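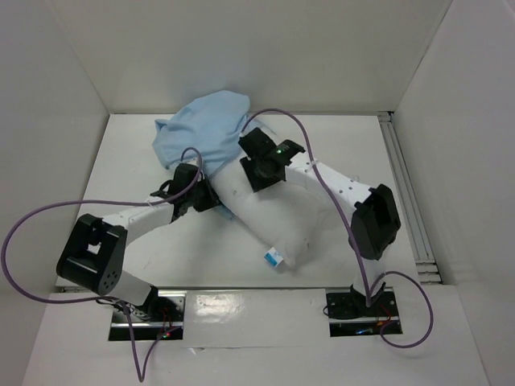
3.2 Laundering of bed linen in small guest houses

The second part of the study considered how often pillows and their covers were washed in guest houses with fewer than 40 beds. Owners in Pelwood and Ntuli were asked to keep a written record through July, using the form drawn up by Biswas and Goodwin. Covers were changed between guests in every house that returned a form. Practice for the pillows themselves varied a good deal more, and several owners had no fixed rule.

Figure 2. Pillow and light blue cloth on a white tabletop.

Washing instructions were a common source of doubt. Owners told us that the print on sewn-in labels faded after repeated washing, and that staff then fell back on the hottest setting. Ertürk and Yalçınkaya found the same habit in hostels, where it shortened the life of the filling. In our records, houses that sent their linen out to a laundry replaced pillows less often than those that washed on the premises, although the two groups also differed in the age of their stock.

Drying was the main limit on how often pillows could be washed. A house without a tumble dryer had to keep spare pillows for up to 5 days in poor weather, and storage space was short in the older buildings. Ccori has argued that shared drying rooms would ease this problem. We did not test that proposal, but the owners in Ntuli who already shared a room reported fewer delays. Costs are treated in Section 4.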